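Pirow under-sink water filter: review after a year
Posted Sun 15 July

I bought the Pirow three-stage under-sink filter last June to replace a Jeltance pitcher that I was tired of filling. The pitcher worked, but it held too little for a household that cooks every night, and it took up half a shelf in the fridge. The Pirow cost $122 at Kravchuk, the hardware store near me, and that included the first set of cartridges, a small faucet, tubing, and a mounting bracket.

Installation

The instructions say an hour. It took me most of an afternoon. The filter itself is simple to hang: two screws into the side wall of the cabinet and the bracket is up. The tee fitting goes on the cold water line and comes with a rubber washer already in place. I wrapped the threads anyway.

The slow part was the hole for the faucet. My sink had a spare hole with a cap on it, but it was slightly too small for the faucet stem, so I had to widen it. If your sink has a soap dispenser you don't use, take that out and use its hole. If you have a stone counter and no spare hole, get a price for the drilling before you buy anything.

The tubing pushes into the fittings and locks. Cut it square. I cut one end at a slant and got a slow drip that I didn't find until the next morning. Trimming it fixed the problem. Leave a little slack in every run, because the cartridges drop down to come out and you need room to get a hand in. My cabinet also has a trash bin in it, and the bin now sits an inch further forward than it used to. The door still closes.

The faucet

This is the weak point of the kit. The lever felt loose from the first day, and by winter it had to be pushed all the way back to stop the water. I replaced it with a plain Wimine faucet with a quarter-turn handle. It threaded straight onto the same stem fitting. The flow is the same and it shuts off cleanly. I would rather have paid a bit more for the kit and had a decent faucet in the box.

Taste and flow

Our tap water has a strong chlorine smell, worse in summer. Through the filter it is gone. Coffee tastes better, and rice no longer smells like a pool when the lid comes off. I didn't send samples to a lab, so I can't say anything about lead or other metals beyond what is printed on the box.

Flow is slower than the main tap. Filling a water glass is quick enough. Filling a pasta pot takes patience, and for that I usually go back to the regular tap. With new cartridges the first few quarts come out cloudy with air and a little carbon dust. Run it until it clears.

Cartridges

There are 3 of them: sediment, carbon, and a finer carbon block. The box rates the set at 2580 gallons. I put a cheap inline meter on the supply tube because I wanted to know, and the flow had dropped enough to bother me at 1790. The sediment cartridge was brown all the way through. The other two looked fine, though looks don't tell you much with carbon. I changed the whole set.

If your house has old pipes, as mine does, expect to change the sediment cartridge early. You can buy it separately, and it is the cheapest of the set. Changing it means closing the valve, pressing the red button to let the pressure off, and turning the housing with the plastic wrench. Keep a towel under it. Some water comes out every time.

Hard water

The Pirow does not soften water, and the box doesn't claim it does. I mention it because a few buyer comments complain about scale. The kettle still needs vinegar once a month, and anything rinsed under the main tap and left to air-dry can still pick up white marks. On clear or shiny plastic they are easy to see, and they build up in the bottom of a utensil holder too. 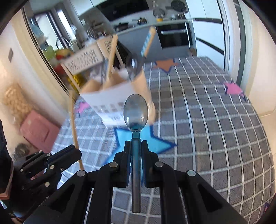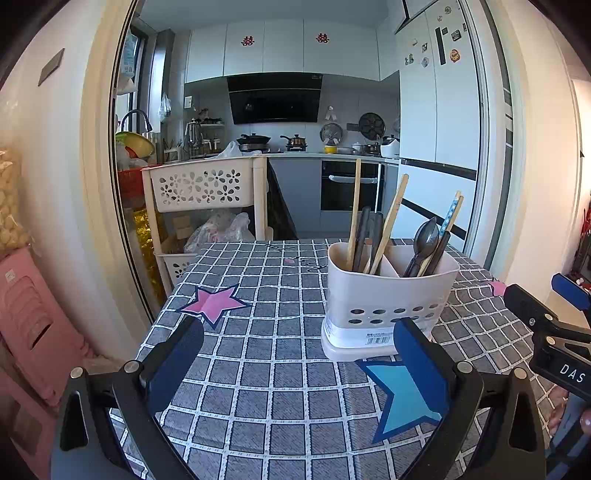

For scale you need a softener, which is a different purchase and a much larger one. A final rinse from the filter faucet doesn't help either. I tried it for two weeks and saw no difference.

Noise and leaks

There is a short knock in the line when the faucet shuts off. It was louder with the original lever. Apart from the drip from my bad cut, nothing has leaked. I keep a water alarm on the cabinet floor and it has gone off once, when I spilled the towel water during a cartridge change.

Would I buy it again

Yes, at the same price, with the Wimine faucet added to the order. I would skip it if you rent and can't touch the plumbing, or if you only want cold drinking water for one person. The Jeltance pitcher is fine for that, and mine is now at the office.

Four out of five. The missing point is for the faucet.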